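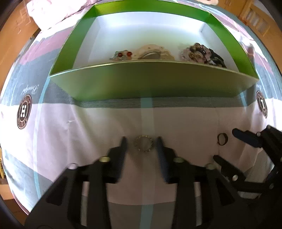 Gondgate jewellery tray, green: five stars from me

I have been looking for something like this for ages. My brooches used to live in a biscuit tin, all on top of each other, and every time I wanted one I had to tip the whole lot out and pick through it with my fingertips while the pins stabbed me. I finally bought the Gondgate tray in May and I'm so pleased with it that I've since gone back for a second!

It's a very simple thing. Bright green on the outside, pale silvery white inside, open at the top, no lid and no little compartments. I did wonder if I'd miss the compartments (my old Ninumon case had loads) but they were always the wrong size. Rings rattled about in them and anything bigger than a button had to go in sideways. With the open tray I just line things up along the edge and there they are. My silver brooch with the two red-orange stones goes on the left, then the big flat one with the scalloped edge and the grey centre, and then the chunky cluster, which never fitted in any case I've owned. It sits in here quite happily with its dark and pinkish stones showing.

The pale inside is the best bit for me. Dark stones stand out on it beautifully, and I notice straight away if something needs a clean. The low sides are good as well, you can reach in without knocking everything else over. I love the curve at the front too, it makes it look a bit special even when it's only sitting on the table on a cloth.

I paid 205 for the pair with postage, buying them separately. Had I been sensible and ordered both at once it would have been 174, so do check the bundle price first. Not cheap for trays, I know, but I use mine every day.

A few small grumbles. Being open, it gathers dust, so I wipe it out on Sundays with a soft dry cloth. It isn't one for travelling either; I still use a Cù roll for that. And small rings do get lost among bigger pieces, so I tend to leave those and the round piece with the beaded-looking rim out on the cloth until I've decided where they're going. I might try the Gamov ring stand next, if it ever comes back into stock.

Would I buy it again? I already have, and my sister is getting one for her birthday. If you have brooches in particular, go for it. The green is every bit as bright as it looked on the website, which I was delighted about.

Reviewed July 2018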